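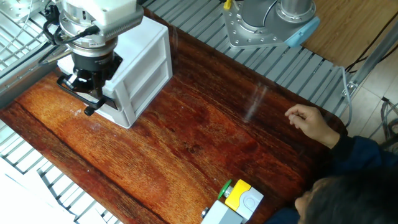
Août, 7 h du matin. J'ai repris le bras de gauche là où je l'avais laissé, c'est-à-dire aux doigts de la pince. Quel plaisir, cette mécanique, quand on a enfin compris dans quel ordre serrer les vis !

Clotilde Brunet m'avait prévenue au téléphone : les câbles du poignet d'abord, le zéro ensuite. Je faisais l'inverse depuis Kornport, et la pince fermait de travers à chaque fois. Donc câbles rattachés, deux colliers neufs (les Rarasico, un peu raides mais ils tiennent), puis calage à vide, puis descente lente au-dessus du plateau. J'ai noté 759 dans le cahier pour la butée basse, et j'ai relancé un peu plus de 100 cycles, l'oreille collée au réducteur. Un ronron, rien d'autre, j'étais ravie !

Reste le petit bloc à tiroirs blanc, qu'il faudra caler mieux que ça. Et la poussière sur le bois, que je passe au chiffon demain avant d'allumer. Commander 13 vis chez Barkuvine, demander si Naylor a encore des embouts.

Imprimer | Envoyer par e-mail

Ce site utilise des cookies. Accepter | En savoir plus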